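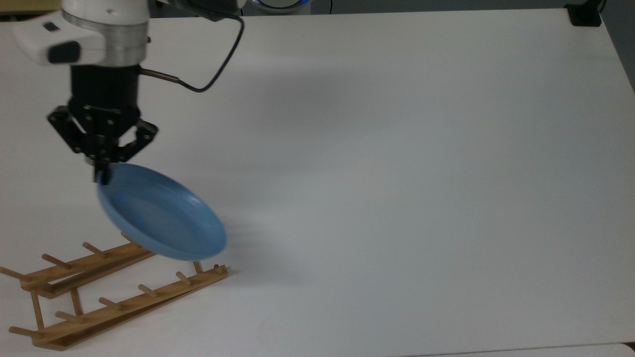 The light blue plate and the wooden rack, item 3.

DRELTUVAR HOUSE SHARED KITCHEN
Minutes of the residents' meeting, 31 December 2025

Present: nine residents, one of them by telephone from a railway platform. Apologies from flat 14.

1. Minutes of the June meeting
Agreed, after the word "filthy" was changed to "tired" in the paragraph on the oven. The resident who had proposed "filthy" asked for the change to be recorded. It is recorded.

2. Money
The kitchen fund stands at £137. The plumber's bill from Sallov was £126 and has been paid out of it already, so the £137 is what we have left and not, as was briefly and happily believed, what we have left before the plumber.

3. Plates and the rack
Long discussion. The old wire rack went in the autumn and the wooden one has taken its place. Opinion is divided. Those in favour say it looks nice and stores flat. Those against say that storing flat is what it does most of the time, including when people are trying to dry things on it. The meeting looked at the picture and agreed that a plate wants to go in edge first, at a tilt, with the rack opened out and stood up properly beforehand.

It was asked whether the light blue plates belong to the house or to flat 6. Flat 6 says the house. The house had always thought flat 6. They are now the house's, and flat 6 was thanked for a gift it says it did not make.

Agreed: plates in the rack, pans on a tea towel, nothing left overnight. Mugs were raised and put off to next time, as in June.

4. The big white table
Two residents would like a cloth on it. Four would not. The others had no view and were asked to develop one. It was pointed out that a white top shows every tea ring, and then that this might encourage people to wipe it. No cloth for now.
Action: flat 2 to buy sponges, the kind with a rough side.

5. Cupboards
The De Haan cupboard still will not shut. Kovard quoted for a new hinge in the summer and the quote has since been lost, possibly in the cupboard. Flat 9 will ring them again.
The label reading "SPICES (ALL)" is to come down — the cupboard holds cumin and a bicycle pump.

6. Door code
The code is still 2286. Please stop writing it on the door.

7. Any other business
The smell near the back window was discussed at some length. Flat 11 believes it is the drain. Flat 4 believes it is flat 11's cheese. Both to be inspected, drain first.
A request for a second kettle was refused on grounds of sockets.

Next meeting: when the hinge is mended, or in June, whichever comes first. Flat 9 to bring biscuits.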